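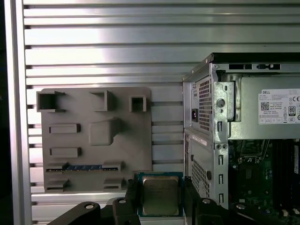 CPU in the gripper at the gray mock-up plate, Dell case to the right.

Wrist camera pose jumps between fixture and motherboard
Posted by slotted_sam, Tuesday
Filed under: Robot Software > Perception & Calibration

Hi all! We're teaching an arm to handle desktop CPUs, with Bakitz for planning and Nivton for pose estimates. Poses on the printed fixture are lovely, but near the real socket they wander by 2 mm and the planner gives up. 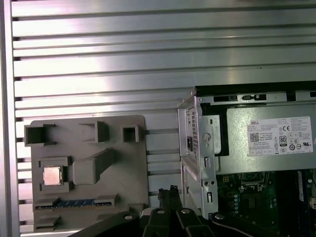
I've redone the hand-eye calibration with 40 views and nothing changed. Is it my filter settings?

3 comments · Share

kettle_and_pine
Welcome! I doubt it's calibration if the fixture behaves. Shiny metal gives Nivton fits, so mask out the bright areas, drop your exposure, and average 5 estimates with the arm stopped.
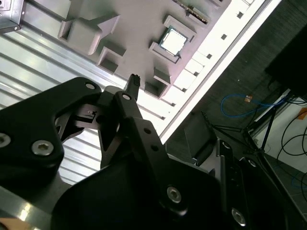
I'd also keep a separate template for each target, as one shared template cost me a whole June.

dovetail77
try Kurian, works for me

marlowfield
Agree on the masking, and do check your timestamps too.
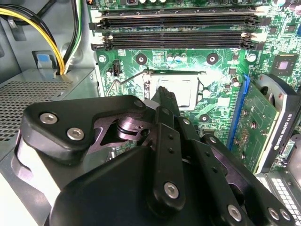

Mine were 47 ms behind the joint states, so every pose taken on the move came out shifted. Good luck, and please post your logs!

Share · 6 likes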